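Diary of the Visits Secretary
Oct 16, 2018
Visit to the handling workshop at Brolteck

Left the office at 9 with the papers for the visit and a list of questions which members had sent in beforehand. The train was on time. We were met at the gate by Mr Hamada, who signed us in and handed out badges, and we were taken upstairs for coffee while the last of the party found the building. The car park is on the far side from the entrance and the signs do not say so. I have made a note to put this in the joining instructions should we come again.

Our party numbered 19. The firm had asked us to keep below 20 and I had been obliged to refuse two late requests, one of them from a member who had come on every visit since I took over this post. I shall write to him.

Mr Hamada opened with a short talk on the history of the site. Brolteck took the building over from Kruger, who made shop fittings in it, and the old loading bay is still in use under its former name. The handling workshop occupies the rear half of the first floor. Its purpose, as he put it, is to teach machines the small jobs that people do at a bench without thinking: opening a drawer, taking a part out, closing the drawer again. The firm's customers are for the most part suppliers of spare parts, and Plundent, the largest of them, keeps a great many small items in drawers which are at present opened by hand.

He then explained the method. A person carries out the job while holding a pair of grippers of the same general pattern as those the machine will use, and the movements are recorded. When enough of these recordings have been made, they are used to train the arm. Each job is done 200 times before anyone considers the result worth looking at. One of our members asked whether this was tedious. Mr Hamada replied that it was, and that the operators change over every 46 minutes, the odd figure having been settled by trial and by argument over a period of months.

We were then divided into two groups. I went with the first. The workshop is kept dark apart from the light over the tables, and we were asked to stand behind a line on the floor and not to lean on the rails. Coats and bags were left outside. Mr Arai, who is in charge of the daily running of the room, took over from Mr Hamada at this point and spoke without notes for the remainder of the session.

The job on the table was the small drawer job, which uses an ordinary yellow parts organizer of the kind many of us have in a shed or garage. 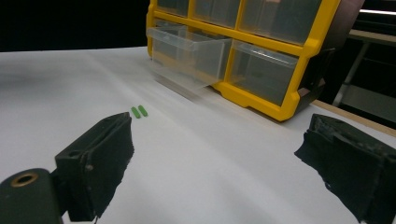
Mr Arai told us that clear drawers were chosen on purpose. A clear plastic front is hard for a camera to judge, as it shows both what is inside and whatever light happens to fall on it, and he would sooner have the difficulty at the start than discover it at a customer's premises. He also said that small items are troublesome in a way that visitors do not expect. A person picking up something the size of a bean corrects the grip several times without noticing. The recording has to catch those corrections, and a tidy, confident performance by the operator is of less use to him than a slightly hesitant one. I thought this the most interesting remark of the day and wrote it down at once.

There followed a number of questions. I record those of general interest.

On the matter of wear, Mr Arai said that the pads on the fingers are replaced when the operators complain of them and not before. He has tried a fixed timetable and given it up.

On the matter of the operator's sense of touch, he said that a fair amount comes through the handle, more than he had supposed when he first took up the work, and that new operators are given a full morning with no recording at all in which to get used to it.

On whether left-handed operators are at a disadvantage, he said that he had not found it so, both hands being employed.

On cost, he referred us politely to Mr Hamada, and Mr Hamada, when asked later, referred us to the sales office.

We were given a good while to watch the work itself, and were asked to keep our voices down during it. The members at the back could not see well. I should recommend groups of six in future, or some form of raised step, and I have said so in my letter of thanks. For my own part I was well placed, near the end of the table, and found that I became quite absorbed. It is slow work and demands patience of a kind I associate with watch repair.

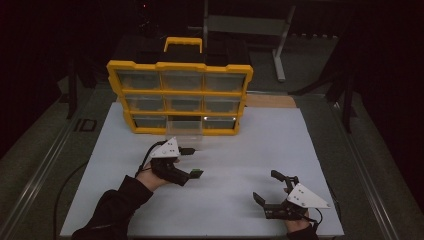

The small drawer job at Brolteck, with both grippers in use and the lower centre drawer open.

The groups changed over before lunch. While the second party was in the workshop, we were shown the room where the recordings are checked. Each one is played through by a member of staff and either kept or thrown out. The software is called Zelov and was written on the premises. It is plain to look at, with grey panels and a row of buttons along the foot, and the young woman using it worked at a speed I could not follow. She told us that the commonest reason for rejecting a recording is a sleeve or cuff getting in the way of the camera. I asked whether rejected recordings are kept, and was told that they are, for a year.

Lunch was sandwiches and fruit in the canteen. I had passed on the dietary list in good time and all was in order save for one meal, which was put right quickly.

The afternoon was given over to a discussion. Opinion among our members was divided. Several felt that the work was further from daily use than the printed programme had led them to expect, and one said so at some length. Mr Hamada did not dispute it. He said that the drawer job had been expected to take a season and had taken much longer, and that he hoped to have an arm doing it for Plundent on a trial basis by December. He would not be drawn on the larger drawers. Others of our party were more impressed, and two have asked whether their own firms might arrange a private visit. I have forwarded their names.

Badges were returned at the gate and all were accounted for. I thanked our hosts on behalf of the membership and presented the usual book.

Matters outstanding: letter of thanks to Mr Hamada and Mr Arai, sent this evening. Expenses to be claimed for the train and for one taxi. Report for the newsletter, to be kept to a single page. One umbrella, black, left in the canteen, now at my office awaiting its owner.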